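The Bedside Drawer, Emptied

By Weerasinghe
October 13, 2021

Started at the foot of the bed. Pink sheet pulled flat (flat-ish), drawer upside down on top of it, everything out. I had given myself 21 minutes and a cup of coffee. Used a lot more than that.

The bedside drawer is the last place anyone tidies. Kitchens get done before company comes. Closets get done in spring. The drawer next to your head gets a shove and a slam, and after a few years it won't slam any more. Mine stopped closing in June. I put a paperback on it and carried on.

So, rules. One surface, pale or bright, so small things don't vanish. A bedsheet is fine. Tip it all out at once, don't pick. Then each thing gets lifted up and you read it. Properly read it, front, back, the little flaps. That last one is what slows you down, and it's the one worth doing.

Packaging is written to be read at the shelf and then forgotten. But a carton in a drawer is a document. It tells you what the thing is, how much of it you bought, how to store it, when to let it go. Most of us flatten the carton the first day and keep the bottle, which by winter is a bottle of something. I've done it with eye drops. I've done it with a cream that I still can't name.

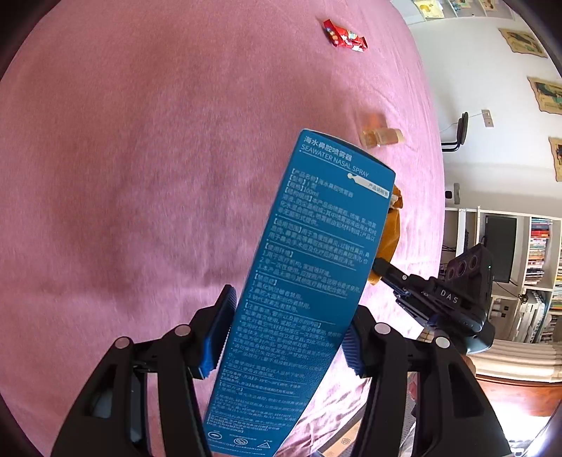

Seawater nasal spray, 100ml, the instructions printed right on the carton.

I like this box more than I expected to like a box. Tall, blue, white type. The big line is in Chinese and under it the English, SEAWATER NASAL SPRAY, no slogan in between. Then a little pale label shaped like a dropper, 产品说明书, product instructions, and after that the whole wide side is the instructions. Bracketed headings, thin white rules, block after block, and the type shrinks as it goes down untill my eyes gave up. I read what I could with the lamp on.

Plenty of designers would hate it. Where's the white space, where's the calm. But a folded leaflet is gone in a week, we all know where it goes, and a leaflet printed on the box stays as long as the box does. I kept the box. It's standing up at the back of the drawer now, like a book.

The snack packet on the sheet is a different story. Small, red, crimped at the ends, busy with color. Food in the bedside drawer, yes. I asked around the office and the ones who said never were not convincing. It went to the kitchen.

Next problem, where things go. I have a shelf of organizers from earlier pieces and tried two. The Tristeo tray is the shallow kind, 7 slots, nice felt, and everything in it has to lie down. Fine for pens and earplugs. Hopeless for anything in a carton. The Tuster is deeper, 19 dollars, plain as a shoebox, one divider you can slide. It holds a tall box on end if your drawer has the height. Mine does, barely. Measure first, I didn't, and had to take the divider out and trim it with kitchen scissors.

There's also the Senasell, a fabric caddy that hangs off the mattress side. Good for a phone. Anything heavier and it sags, and I kicked it twice getting up in the night. Gone.

What I ended up with, front to back. Things I reach for in the dark, so lip balm, tissues, the earplugs. Then glasses and a pencil. Then at the back, upright, anything with a label I might need to read, titles facing up. No loose bottles without their box. If the box is already lost, a strip of masking tape with the name and the month I opened it. Ugly, works.

Dates: check every one. If you can't find one, or can't read it, ask a pharmacist. And don't tip old medicine down the sink, many pharmacies will take it back.

I found a receipt down there from 2000, by the way, for a lamp I no longer own. Also a key. The key fits nothing in teh apartment, I tried all the locks, including the mailbox. It's in the front section for now, with the earplugs.

The sheet went in the wash. The paperback went back on the shelf, with a dent in the cover where the drawer had been leaning on it since summer. The drawer closes.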